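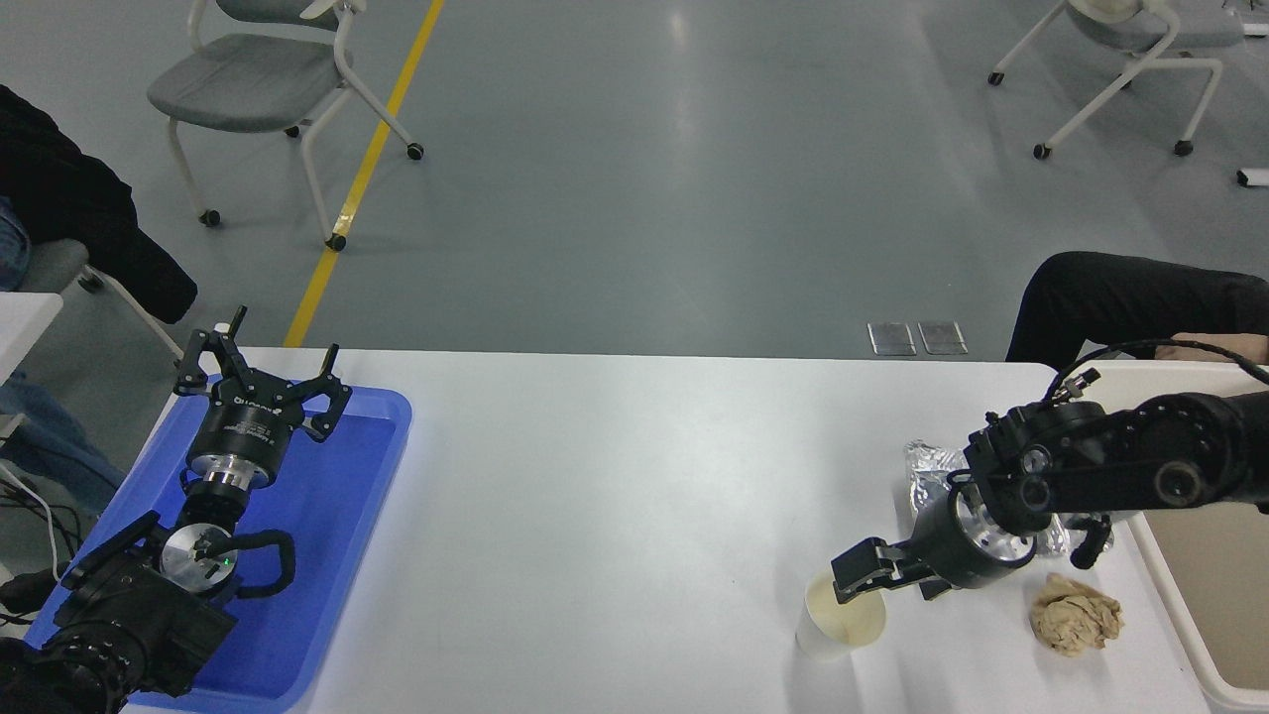
A paper cup, a blue tray and two black arms at a white table.

I have been sent the same sort of email three times this spring. A novel is coming out, everyone in the office has fallen for it, and would I like to join the blog tour? There will be a date allotted to me, a banner to put at the top of the page, and a choice of extract, author interview or review. The review is always listed last. It is also the one that comes with a polite request to get in touch first if I "feel unable to be positive on the day".

I said yes to these for years, so I am in no position to look down on anyone who still does. A free book is a pleasant thing to find on the mat. But I have come to think the blog tour does very little for readers, and I am not convinced it does much for books either.

Take The Salt Ledger, by Kausar Sandhu, which Stinside brought out last year. I liked it. It is a slow, cross, rather funny novel about two sisters running a ferry office, and its middle hundred pages are a mess. There is a whole business with a missing uncle that Sandhu plainly lost interest in before I did. On the tour, which I followed from start to finish out of stubbornness, the word "uncle" came up once. "Atmospheric" came up every day. By the end of the fortnight I could have told you the blurb by heart and still had no idea whether any of those people had got past chapter six.

I don't say they hadn't. I say you couldn't tell, and if you can't tell then the review has failed at the one job it had.

The usual defence is that bloggers aren't critics, that they do it for love and shouldn't be held to the standards of a newspaper. I used to make this argument myself. The trouble is that love is much pickier than that. The people I know who love books are rude about them constantly. Razia Rizvi, whose own short stories I admire, once spent an entire train journey to Leeds telling me what was wrong with the ending of a novel she has read five times. Nothing on any tour I've seen has made me want to read a book as much as that complaint did.

Then there is the interview, which has become the safe option for everybody. Where do you write? Are you a planner or do you make it up as you go? Which actor would play your heroine? Writers answer these by email, late at night, and I suspect that many of them keep the answers in a file. I have done it from the asking side. I once sent 2000 words of questions to a novelist published by Baloch and was very proud of them, and she replied to the four dullest. I can't blame her. The dull ones were the ones I had obviously copied from somebody else, so she had the answers ready.

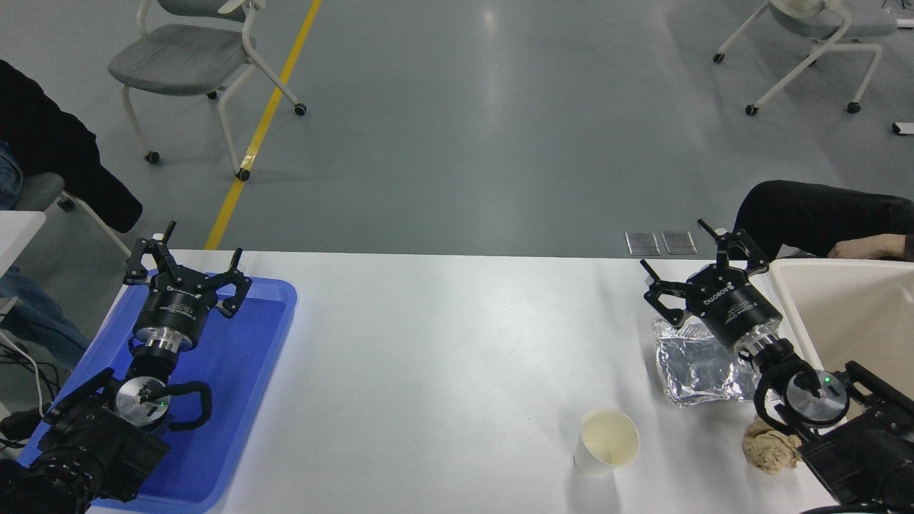 Publishers will tell you it all adds up to "visibility". I should like to see some proof. Orkness, a small press I otherwise have a lot of time for, put out a cheerful notice in April 2025 saying that its latest tour had produced 347 posts across blogs and social media. It didn't say how many people had bought the novel. It didn't say how many of the posts were the same jacket photographed next to a candle. A number like that mostly shows that a lot of parcels went out.

And somebody has to write the emails, chase the late ones and send the thank-you notes. That is a wage, or more likely a third of a wage, and I can't help wondering what else a small press might do with it. A decent proofreader, for a start. The Orkness book is 161 pages long and the heroine's surname is spelt two ways in it.

What would I have instead? Fewer copies, sent earlier, to people who are free to dislike them, with no date attached. I'd like to see reviews turn up six months late, when the reader has had time to notice what stayed with them. I'd like 500 words from someone who was annoyed by a book and finished it anyway. I'd take an interview in which the person asking had clearly got to the last page, even if it only had two questions in it.

I'm told this is unrealistic, that a new novel has a few weeks on the front table and then it's gone, and that a late review is no use to anyone's sales figures. That may well be so - I don't sell books and never have. But I have been reading reviews for most of my life, and very few of the ones that sent me to a shop were about something published that week.

The third of those emails is still sitting unanswered. The novel is called Dedix and it sounds rather good. I'm going to buy a copy in May and read it when I get to it.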